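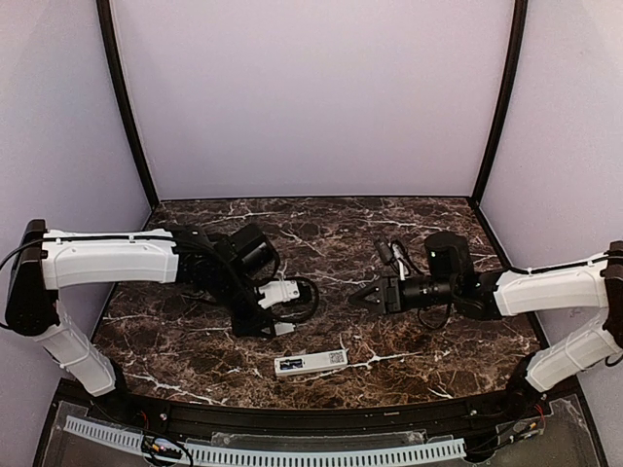 Dravarside Stone Notes: README and data card

24/10/2025
By the Dravarside Stone Notes team
Reading time: 7 min
Print | E-mail this page

Hello, and thank you for stopping by. This file goes along with the Dravarside Stone Notes, a collection of short written notes from people who live or work with stone tabletops and counters and who were kind enough to tell us what they spilled on them, what they did next, and how they felt about the whole thing afterward. If you only want to know where the files are and what the columns mean, skip down a little. If you have a cup of coffee handy (on a coaster, please!), start here.

What's in the collection

There are 2,835 notes, all in English, all typed up as plain text. Each note is about one surface and one event, or at least that's how we tried to split them. A typical note runs to a few sentences: a lemon half was left face down overnight on a polished counter, there was a dull ring in the morning, the writer rubbed it with baking soda and made it duller, and a neighbor later told them to leave it alone. Some are much longer, and a few are just "red wine, wiped it up, fine," which we kept because they are useful in their own way.

Marble makes up the largest share by far, with granite behind it, and then a long tail of travertine, limestone, soapstone, slate and a good many surfaces whose owners simply didn't know. Dark brown marble with pale veins turns up more than we expected, and it gets its own value in the color column. People who own it write at length about how well it hides crumbs and how badly it hides water spots.

Where the notes came from

The first batch came out of a mail-in card that the Bumard stone yard tucked into its delivery paperwork. The card asked people to write back after they had lived with the surface for a while, and plenty of them did, sometimes on the card and sometimes on several sheets of paper folded around it. The second batch came from the Karunaratne Tile and Counter newsletter, which ran a request in its July issue and forwarded the replies to us. We are grateful to both, and to everybody who found a pen.

We typed everything by hand. Spelling was left as written wherever we could still tell what was meant, so you'll meet "marbel" and "granit" and one very creative version of "travertine." If you're searching the text, use the cleaned column instead, where the common stone names have been made to match.

Files

notes.csv has one row per note and is the one most people want.
surfaces.csv has one row per surface, for the writers who sent in more than one note on the same counter.
terms.txt is a small word list, with the everyday names people use for finishes and cleaners next to the names a shop would use.
sample.csv is a 200-row sample for trying things out before you open the big file. It was drawn at random from notes.csv, so don't join the two together or you'll have doubles.

Columns in notes.csv

note_id: a plain number. Gaps in the numbering are notes that were withdrawn, and we don't reuse them.
surface_id: matches surfaces.csv.
stone: what the writer called it.
stone_clean: our tidied version. "unknown" is a real value here and a common one.
color: our grouping, made from the writer's words only. We never saw most of these counters.
finish: polished, honed, leathered, unknown.
sealed: yes, no, unsure. Please read the caution further down before you lean on this one.
event: spill, heat, scratch, chip, cleaning, other.
substance: free text, in lower case.
first_response: what the writer did right away, in their words, trimmed.
outcome: fine, mark faded, mark stayed, made worse, not said.
text: the whole note.

Text files are UTF-8, fields are separated by commas, and notes with line breaks are wrapped in double quotes. Some spreadsheet programs trip over those line breaks. If your rows look shifted, try importing the file instead of double-clicking it.

How the labels were made

Every note was read by 2 people working separately, who filled in the event and outcome columns and then sat down together over the ones where they disagreed. Most of the disagreements were about "mark faded" against "fine." A writer may say a ring is gone except when the sun comes in low, and whether that counts as gone is a question that took up more of our afternoons than we'd like to admit. In the end we settled on this rule: if the writer can still find the mark in any light at all, it has faded and is not fine.

"Made worse" was used only where the writer said so. We didn't second-guess anyone who scrubbed polished marble with vinegar and was pleased with it, though it did pain us a bit.

Things to be careful about

The sealed column is shaky. A lot of people answered yes when what they meant was that the counter was shiny, and others had no idea whether the previous owner had ever put anything on it. We'd suggest treating yes and unsure as neighbors.

People write when something went wrong. Nothing in this collection can tell you how often marble etches or how often granite chips, and we'd be sorry to see a percentage taken from it and passed around as though it could.

Outcomes are whatever was true on the day of writing. An oil spot that "stayed" may well have worked its way out months later with nobody sending us a follow-up.

Cleaning advice in the notes is the writers' own. Some of it is lovely and some of it will take the polish right off. Please don't feed it straight into a help page without having somebody who knows stone look it over. For our own tabletops we stick to warm water, a drop of mild dish soap and a soft cloth, then a dry cloth after.

Privacy

Names, street addresses and phone numbers were taken out as we typed. We also dropped 40 notes that were mostly about a dispute with an installer, where taking out the identifying parts left nothing to read. If you spot something personal that we missed, tell us the note_id and we'll pull the row while we look into it.

Using and sharing

You're welcome to use the collection for study, teaching or plain curiosity, and to share what you make from it. If you do, please call it the Dravarside Stone Notes and keep this file with the data, especially the part about being careful. Selling the notes on as they stand isn't allowed.

Next release

The next version will be called Inura. It should bring a proper column for the age of the surface, which we ought to have had from the start, and a fix for the surface_id mix-up between kitchen islands and the counters next to them. Outdoor tables are on the list too, if we can gather enough notes about them. Corrections are always welcome, however small, and it helps a great deal if you quote the note_id.

Print | E-mail this page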